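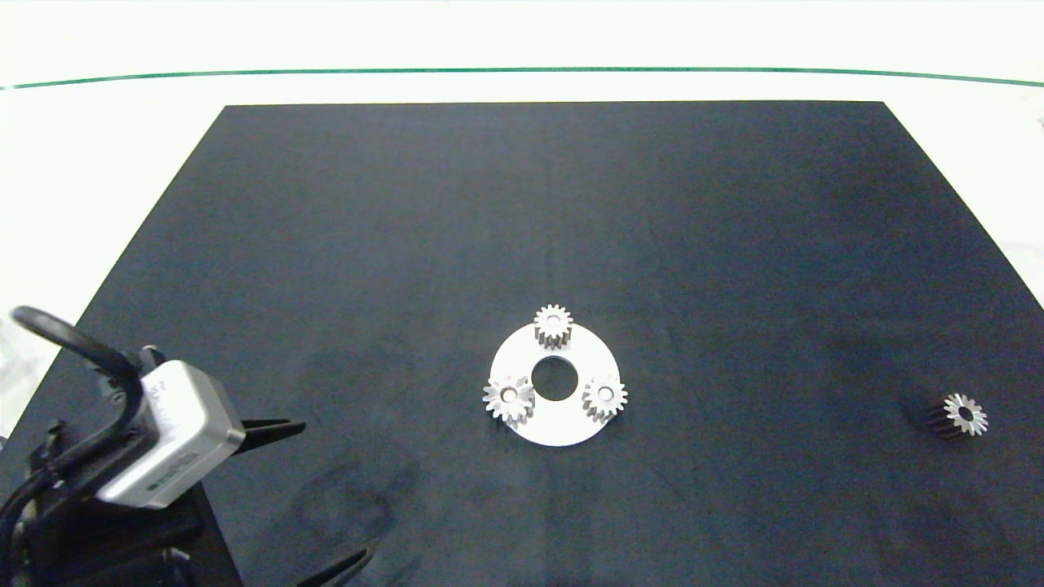 Spinning down cells for a membrane prep — quick version

Chill the Hemo buffer first. Spin at 2000 rpm, 7 min, brake off. Pour off the supernatant, dont touch the pellet. Resuspend gently, no vortex. Repeat, 3 washes total. Then add inhibitor, on ice, label tubes.

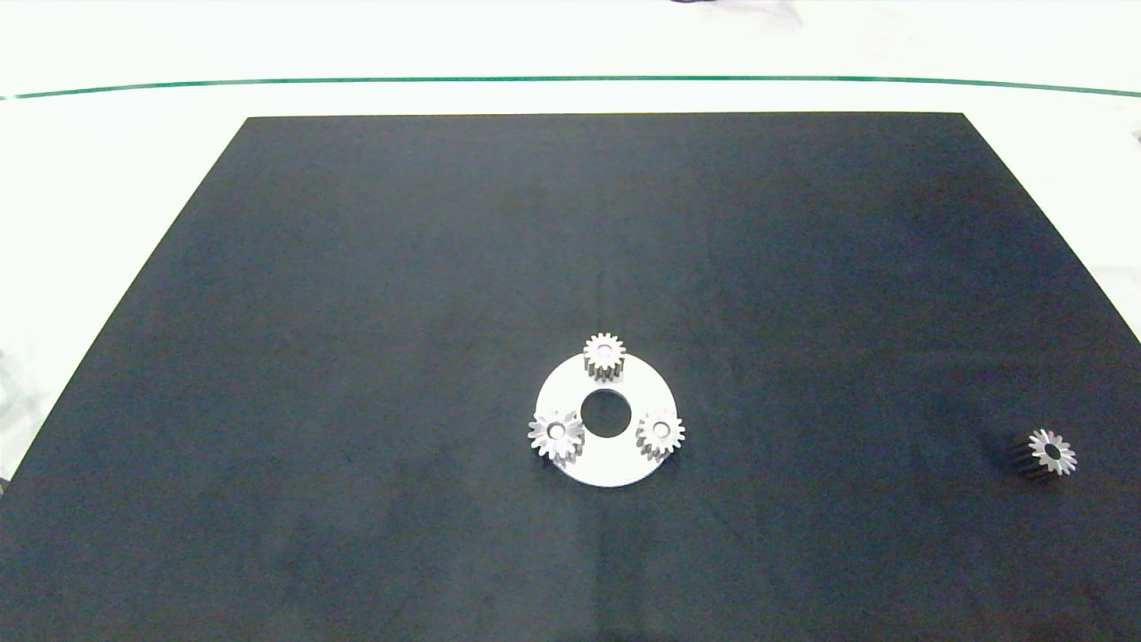
Sarahí Jaramillo writes that the Toveten rotor needs g, not rpm, so check the chart before you copy the speed. She also leaves the last wash on ice for 3 minutes.

Fair, will fix teh numbers. Freeze pellets same day.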